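Girkside Home Notes
04/11/2023

1/19
Thread on buying a table covering by the yard. I have bought a lot of them over the years and made most of the mistakes, so I am writing it down before people start covering tables for the holidays.

2/19
Measure the table first, not the old cover. Old covers shrink, stretch, or were the wrong size to begin with. Measure length and width at the top edge, with a metal tape if you have one. Write both numbers down and take them to the store.

3/19
Add the drop. For a table people sit at, 8 inches on each side is plenty. Ten looks a little nicer and gets sat on more. For a work table or a craft table I go with no drop at all and trim it flush.

4/19
Check the roll width before you fall for a pattern. Most rolls I see are 54 or 55 inches wide. If your table is 42 inches across and you want a 10 inch drop on both sides, a 54 inch roll will not do it. Joining two pieces down the middle is possible and I don't recommend it.

5/19
Types, in order of how much I use them: coated cotton, then vinyl with a fleece back, then plain vinyl. Coated cotton hangs best. Fleece-back stays put best. Plain vinyl is the cheapest and slides around unless you clip it.

6/19
Prices. The Haworth range I bought last time was $23 a yard for coated cotton. Zestavine is cheaper and a bit thinner. I've had a Zestavine cover on the kitchen table for two years and it has one worn spot at the corner where the chair back rubs.

7/19
Ask for a sample. Tirnusov mails small ones, and most fabric stores will snip a piece if you ask before the line gets long. Put it on the table and look at it in the evening with the lights on. Creams go yellow under warm bulbs. Grays can go a little green.

8/19
Pattern. Plain white shows every crumb and every coffee ring. Plain dark shows dust and flour. A scattered print hides the most, as long as there are gaps of different sizes between the motifs. Stripes are fine, but you will see it every time the cover shifts.

9/19
My usual pick is a gray botanical print on a pale ground. It goes with most plates and doesn't fight with the curtains. 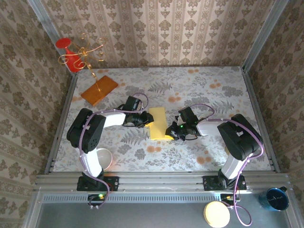 Gray leaves and flowers, a few orange dots.
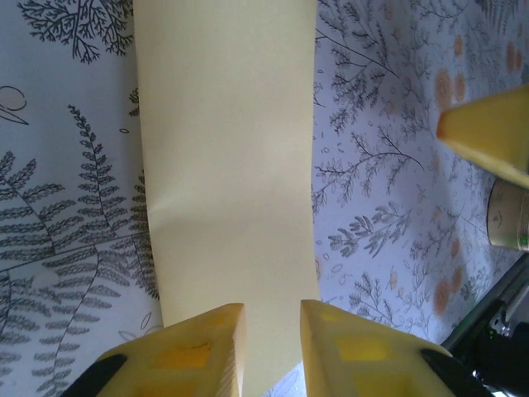 10/19
Direction. Some prints have a top and a bottom. All the stems point one way, so one side of the table gets flowers growing down into their laps. Unroll at least a yard in the store and look for this. Tossed prints, with stems going every which way, work from any chair.

11/19
Repeat. Big patterns repeat every 25 inches or so, small ones every few inches. On a single length it doesn't matter. If you are covering two tables pushed together, buy extra so you can line the pattern up. I forgot once and had half a rose meeting half a fern all through Thanksgiving dinner.

12/19
Buy a little more than you need. The cut end is often crooked. I ask for an extra quarter yard and true it up at home with a long ruler and a pencil line on the back.

13/19
Have them roll it on a tube. Folded covers keep the fold lines for weeks. If the store is out of tubes, wrapping paper tubes work if you tape two together. Keep a couple in the closet.

14/19
If yours came folded, lay it flat in a warm room overnight, printed side down. For stubborn creases I use a hair dryer on low from the back and smooth it with my hand as I go. I would not put an iron on vinyl. On coated cotton, read the label, then use a cool iron on the back with a towel between.

15/19
Cutting. Use sharp scissors and long strokes. A rotary cutter is better if you own a mat. Coated cotton doesn't fray much, so you can leave the edge raw. I bind mine with bias tape when it's going on a table guests will see. Pins leave holes that don't close up, so use clips.

16/19
Round tables: fold the piece in quarters with the back facing out, tie a pencil to a string, hold the end of the string at the folded corner, and draw the arc. Cut one layer at a time if the fabric is thick. Cutting all four at once gives you a wobbly edge. I have a wobbly one in the garage under the paint cans.

17/19
Cleaning. Warm water, a drop of dish soap, soft sponge, then dry it with a towel. No scouring pads and no bleach. Mustard and turmeric need to come up right away. Ballpoint ink I have never gotten out completely. Newsprint comes off with soap if you don't leave the paper sitting there damp.

18/19
Heat. None of these are made for hot pans. Use a trivet, and a thick one. A table pad underneath helps protect the wood, but the cover itself will still mark. Mine has a pale ring from a casserole dish that I keep the fruit bowl on.

19/19
Storage. Roll it, print side out, with a sheet of tissue in between if it will be put away for more than a season. Don't stand the roll on end or the bottom edge gets wavy. Under the bed is fine. I label the tube with the table size, since two of mine look the same rolled up and one is a foot too short for the dining room.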